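Über uns

Drukley ist ein unabhängiges Prüf- und Beratungsunternehmen für Spielbanken und Automatenhallen mit Sitz in Skenidville. Gegenstand der Tätigkeit sind die technische Abnahme von Spielgeräten, die Kontrolle der Abrechnungssysteme und die Auswertung von Bruttospielerträgen.

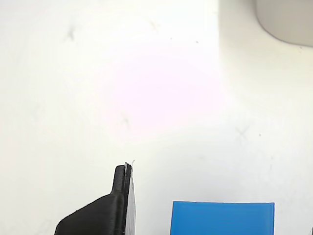
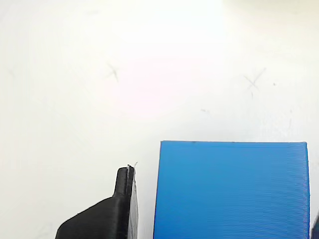
Die Abnahme eines Spieltisches beginnt mit der Aufnahme des Aufstellorts und der Zuordnung aller Geräte zum Inventarverzeichnis. Jeder Standplatz erhält eine eindeutige Kennung, die im Protokoll und im Lageplan identisch geführt wird. Auf dem Boden oder auf einer Arbeitsfläche genügt dafür in der Regel ein Kreuz, wie die beiden mit Bleistift gezeichneten auf der weißen Fläche; maßgeblich bleibt der Eintrag im Lageplan. Abweichungen zwischen Plan und Bestand werden als Mangel der Klasse 2 erfasst.

Prüfumfang
Derzeit betreut Drukley 3.641 Spielgeräte an 14 Standorten. Geprüft werden Zählwerke, Auszahlungsquoten, Siegel und Softwarestände. Die Zählerdaten werden mit der Anwendung Fevik ausgelesen, gegen die Kassenabrechnung des Betreibers abgeglichen und monatlich berichtet. Der Bericht für Februar enthält zusätzlich die Jahresübersicht. Unser Prüfkatalog umfasst 323 Einzelpunkte - Tischspiele und Automaten sind getrennt gegliedert.

Organisation
Die technische Leitung liegt bei Wayne Fehr. Booker Quintanilla verantwortet die Ertragsprüfung und die Kommunikation mit den Aufsichtsbehörden. Prüfung und Beratung werden personell getrennt geführt; wer einen Betreiber berät, zeichnet dort keine Abnahmeprotokolle. Die Kalibrierung der Messmittel erfolgt extern durch die Firma Haddad.

Auftragserteilung
Anfragen sind schriftlich mit Geräteliste und aktuellem Lageplan einzureichen. Nachprüfungen werden gesondert berechnet.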